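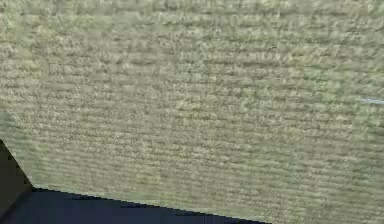
Ribbed surface at close range in a simulated room.

Simulation Reviewer (two positions)
Prania Serviced Apartments, Plonodo office
30 hours a week, permanent, daytime

Prania cleans and maintains 77 furnished apartments for short and long stays. We employ 53 people, most of them in housekeeping. In November we will start using mobile robots, supplied by Dremer, for the evening checks of vacant apartments. The robots go from room to room, record the condition of each one and report anything that needs a person's attention.

Before a robot is sent into a real apartment, its route is tried out in a computer-rendered one. We are looking for two people to review those trial runs. You don't need to be an engineer. We would like at least one of the positions to go to someone who has worked in housekeeping, here or anywhere else.

What is changing

Up to now, the evening check has been done on foot by a housekeeper with a key ring and a paper sheet. It takes up the last part of the late shift, and most of that time is spent walking between buildings. Once the robots are in service, the late shift will end at 8:30 p.m. instead of 10 p.m. The missing hours will be offered as morning hours at the same rate. People who depend on the late supplement will keep it for six months while new schedules are worked out.

No housekeeping position is being cut as part of this change. The work will be different, though. The late shift will handle fewer rooms and more call-outs, and some of the call-outs will be to rooms where the robot has reported something it could not make sense of. How many of those there are depends a good deal on the quality of the reviewing, and that is why we are hiring for it.

What you would do

You would watch recorded runs through simulated rooms, one still or short sequence at a time, and write down what is there in ordinary words. You would then compare your notes with the robot's own report and mark where they differ.

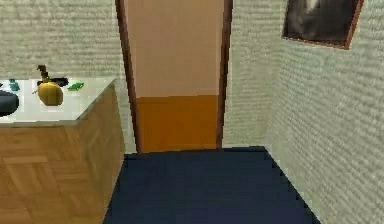 A typical report lists doors, furniture, floor areas and loose items on counters. Some reports are right in every line. Others call a vase a bottle, miss a thing that is partly hidden behind something else, or give a name to an object when the view is not good enough to support one. In that last case the correct entry is "unclear," and we need reviewers who are comfortable writing it. A guess that looks tidy on the form causes a wasted trip later.

You would also:

- sort runs by room type and note runs that need to be repeated
- flag views where a surface fills so much of the view that the room can't be judged from it
- keep the list of item names used by housekeeping and the one used by the software in agreement
- sit with the late shift once a month and go through the call-outs
- help write the one-page guide that housekeepers will use when they meet a robot in a corridor

Doors get a lot of attention in this job. A robot has to know whether it can pass, and a door that is partly open is harder to report correctly than one that is fully closed. Glass makes it harder again. You will be trained on these cases first.

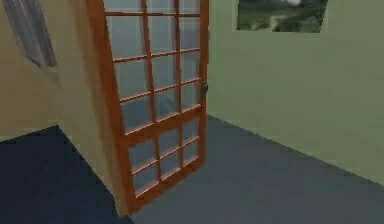

Door with glass panes, partly open, in a simulated interior.

What we are looking for

Patience with repetitive material and clear written English. Basic computer skills, meaning that you can use a spreadsheet and move files between folders. Experience of cleaning, inspection, hotel work, moving or property maintenance is useful. Normal or corrected vision is needed, and we can adjust screen size and lighting for anyone who asks.

Prior work with robots is not required. Training lasts 6 weeks and is paid in full. The first part is at the Plonodo office and the second is at the Kaewkla building, where you will shadow the housekeeping team on a morning shift and a late shift.

Conditions

The rate is the same as for a housekeeping team leader. Screen work is limited to five hours a day, with the rest given to meetings, list keeping and site visits. Part of the reviewing may be done from home after training. Reviewers report to Howard Crabtree, operations manager, and work every day with Gianni Monti, who schedules the late shift and has been running the robot trials.

Current Prania employees keep their length of service if they move to this position, and may return to their old one within six months.

How to apply

Send a short letter and a list of your past jobs to Gianni Monti at the Plonodo office, or leave both in an envelope at the Kaewkla front desk. A formal résumé is fine but not needed. Please say which hours you can't work. Applicants we invite will be asked to describe a few simulated rooms in writing, with plenty of time to do it, and will then meet Howard and Gianni for a half-hour talk.

Contact | Jobs | © Prania Serviced Apartments | Back to top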